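The tidy house industry would like a word with your kitchen

By Manju Joshi

Jan 31, 2023

My mother kept her buttons in a biscuit tin and her biscuits in a bread bin, and the bread lived on top of the fridge. Everyone in the house could find everything in the dark. I mention it as I have just spent a morning in Hestden being told that a home without a system is a home under strain.

The course was called Clear Surfaces and it cost 118 pounds, lunch included. Lunch was soup. It was run by Trudy Dunstan, a former estate agent who now sells what she calls household order, and who talks about cupboards the way some people talk about their knees. There were 18 of us in the room above the Hayes showroom, all with notebooks, all looking a bit guilty.

Dunstan's claim is a bold one. Sort your belongings by type, then by colour, give each group its own container, and within a month you will sleep better, argue less and spend less on food. I asked where the month came from. She said it came from her clients. I asked how many clients had been followed up, and she said the feedback spoke for itself – which feedback never does, in my experience, unless someone has picked it.

There is a survey. It has 1,917 replies, and it is quoted on the handout, on the website and on the side of the storage tubs sold downstairs. The replies came from people who had already bought the tubs. They were asked whether they felt "more in control", "much more in control" or "completely in control" of their homes. I would have liked a fourth box.

None of this makes tidying a bad idea. Losing your keys is miserable and a drawer that won't shut is worse. What I doubt is the leap from a neat drawer to a calm mind, and the speed with which a chore has been turned into a method with a price on it.

Eoin Cronin went the whole way. He and his wife Ita live outside Bokarthorpe with three children, and last August they emptied their kitchen on to the lawn and put it back by colour. Red things in one cupboard, blue in the next, and so on round the room. "It looked fantastic," he told me. "Then I wanted to make an omelette."

The whisk was with the greens. The frying pan was black, along with the bin bags and the good shoes. Ita gave it until the end of the school holidays and then moved everything back one night while he was out. She kept one part of the scheme, a Jalska rack for lids, and says it is the only thing from the whole business worth the money. I have seen the rack. It is a rack.

Deirdre Ní Mhurchú, who teaches infants and has sorted more small objects than anyone selling a course, was kinder about it than I expected. Children like putting like with like, she said, and so do adults, and there is real comfort in finishing a small job. But she thinks the comfort is in the doing. Once everything is in its place the pleasure has gone, and you either leave it alone or tip it all out and start again. Her class tips it all out.

Dunstan does not care for this view. She told me that mess is "a decision you have put off", and that people who defend their clutter are usually frightened of it. It is a handy sort of argument, as anyone who disagrees turns out to be a case in need of the course.
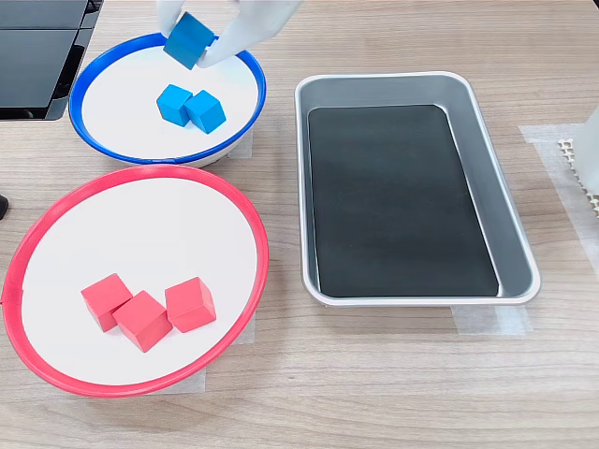
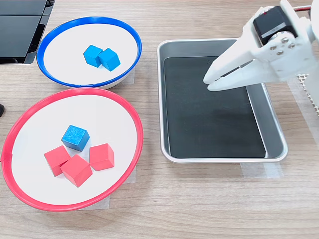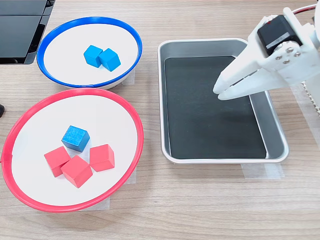

Sorting by colour has one great selling point, and it is that it looks like progress from across the room. You don't need to know what a thing is for, or who uses it, or how often. Blue cubes in a bowl with a blue rim are pleasing to look at, and I won't pretend otherwise. The trouble is that very little in a house is a blue cube. Where does a torch go, or a birthday candle, or the small plastic part that fell off something and might be needed? I put this to the room during questions. A man near the window said he had a drawer for that sort of thing, and several people nodded, and Dunstan moved us on to airing cupboards.

I came home with a handout and 4 sticky labels, which were free. One is on the freezer. The others are in the drawer with the batteries and the string.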